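Hornetti Two-Arm Tabletop Kit
Sold by Gimimetti, the small-parts shop at Sernside
Last revised June 2026

Price: $379 for the full kit, $339 without the fabric fingers
Ships from: Sernside workshop
Skill level: comfortable with a hex key and a little patience

Hello, and thank you for stopping by the Hornetti page! If you already own a pair of desktop arms and you've been wondering how to get them working side by side on one table without a weekend of drilling and muttering, you're the person we made this for. The kit is the collection of brackets, fingers, cable clips and hardware that we put together for our own bench, tidied up and bagged so that you can build the same thing at home or in a shared shop. The arms themselves are not included (we get asked this a lot, so I'm putting it near the top).

Pirmin Oberholzer drew the first set of brackets in March for the long table in our back room, and they were meant to be a one-off. Then Sioned Penry wanted a set for her garage, and a few people from the Lougher makers' space wanted sets too, and before long we were cutting them by the batch and arguing over what to call them.

What comes in the box

Two base brackets, left and right. They are mirror images of each other and stamped L and R on the underside, so please look before you tighten anything.
One spacer bar, slotted, to keep the bases parallel.
Two pairs of ridged gripper fingers for cloth and other soft things (full kit only).
Two wrist camera plates with a tilt hinge.
A bag of cable clips and hook-and-loop ties, more than you'll need.
All screws, in labeled bags, plus one spare of each size.
Printed build guide, with the wiring page on heavier paper because it always ends up under a coffee mug.

You supply the arms, the cameras, the power supplies and the table. A plain wooden tabletop is what we'd choose, and it doesn't have to be pretty.

A word about cloth

Most of the mail we get about the Hornetti is about fabric, and I'm happy about that, because fabric is where two arms really earn their keep. One arm can pick up a shirt sleeve all day long, but to pull it straight you need something holding the other end. The ridged fingers came out of months of fussing over exactly this. Smooth pads let thin cotton slide, and rubber ones gripped beautifully but then didn't want to let go – we had a dish towel stuck to one for most of an afternoon. 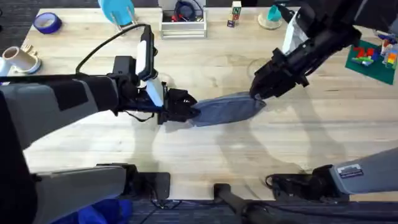
The trick we've settled on is to close on a good generous pinch of material and then move both wrists apart slowly, a little at a time, until the slack is gone. If you go by position alone you'll pull too hard sooner or later, so set a force limit first and keep it low while you're learning. Denim forgives nearly everything. T-shirt jersey is trickier, as it stretches and then springs back on you, and anything slippery I would save for your second month.

Putting it together

Set aside an evening. Bezawit Ayele, who built hers on a kitchen table with the radio on, had both arms standing by bedtime, but she did the wiring the next day and I think that was wise.

Start with the spacer bar and both base brackets, finger tight only. Stand the arms in place, run each one by hand through its full reach with the power off, and see where they meet in the middle. You want them to overlap comfortably without the elbows knocking together. Slide the brackets along the slots until you like the spacing, then tighten everything in a cross pattern.

Camera plates go on next. Leave the cable a big, lazy loop at the wrist, bigger than looks sensible. A short loop will pull tight the first time the wrist rolls over, and a connector is a miserable thing to replace. The clips go on the forearm and should hold the cable firmly without pinching it.

Fingers last. They swap with two screws each, and you can leave your original ones on if you bought the smaller kit.

Before you switch on, find your stop button and put it where your hand naturally falls. Keep long hair, sleeves and curious children well back from the table while the arms are powered, please.

Details

Base spacing: adjustable along the full length of the slots
Finger opening: up to 70 mm
Finger test: 1,000 open-and-close cycles on denim before we signed off on the current shape
Bracket finish: bare or black, same price

What builders have told us

"I was nervous about lining up the two bases and it was the easiest part. The camera hinge is stiff at first, so work it back and forth before you mount it." – Tegwen Eynon

"Folding washcloths very slowly and loving every minute. I'd like a longer spacer bar, please!" – Angharad Pumphrey

(Angharad, the longer bar is on Pirmin's desk. I've moved it to the top of the pile.)

Returns and spares

If something's missing or bent, write to us and we'll mail a replacement. Unused kits can come back within a month in the original bags. Fingers do wear down along the ridges with steady use, and we sell them separately by the pair. Please mention whether you have the bare or black brackets when you order camera plates, so the finish will match.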